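Home | Notebook | Gear | Archive | Contact

Notebook entry, 3/5/24: shot tracker, back at the hoop

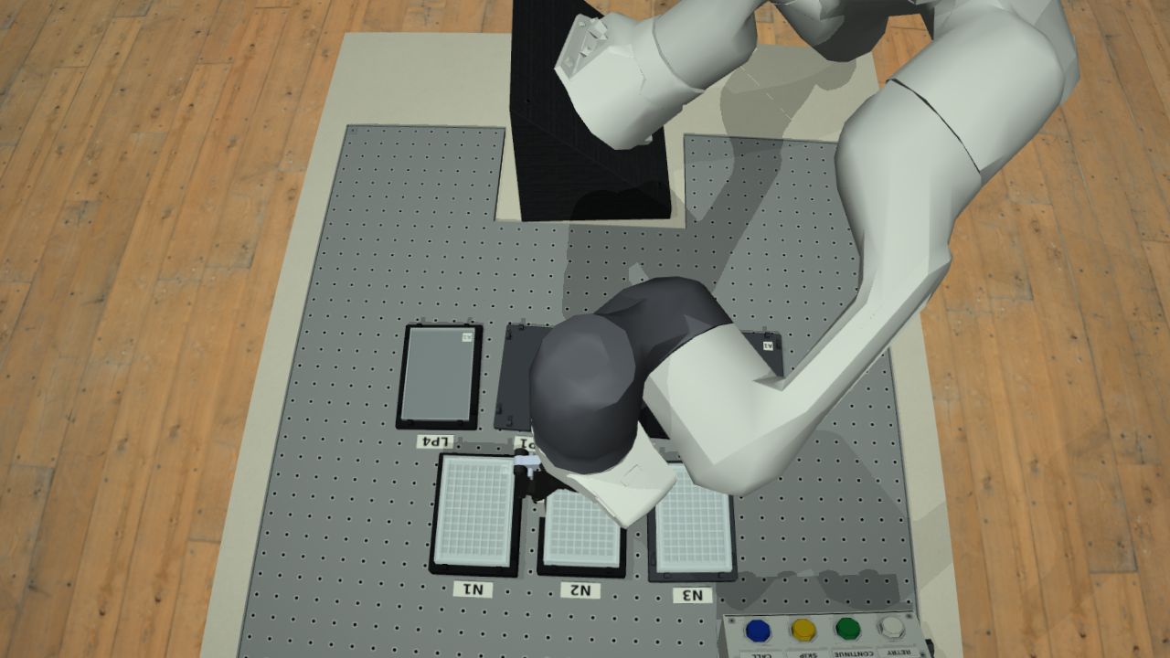

Rim sensor, take two

OK so the Cledex strip is finally on the back of the rim and it stays put! Valentin Anghel wanted it on the bracket, I wanted it on the backboard glass, and we met in the middle, meaning he won. We shot 98 free throws with the girls' JV squad before their practice (thank you, Coach, for giving up the near basket) and the box logged 93 of them. The 5 it missed were all swishes. It hears iron fine. A clean make just doesn't shake the rim enough, same headache we had in January.

Zeeshan Sial thinks we should stop fiddling with the threshold and put a little switch on the net instead. I grumbled, but he's probably right. I'll sew one in if I can find the heavy thread.

Buzzer timing

This is the part I care about most, with the tournament coming up. The Prava clock and our logger drift apart over a half, 43 hundredths by the end, and that's plenty to turn a good buzzer shot into an argument. I re-synced at every whistle and it got down to 9. Better! Still want to try syncing off the horn itself.

Leftovers

- Charge the Afridi pack overnight, it died during layup lines again
- Ask Valentin where the short ladder went
- Fovevero ball pump is leaking at the needle, bring mine
- Zeeshan has the free throw sheet, copy his numbers in here before he loses it

Filed under: Basketball, Sensors, Gym Days
Back to top | Contact the workshop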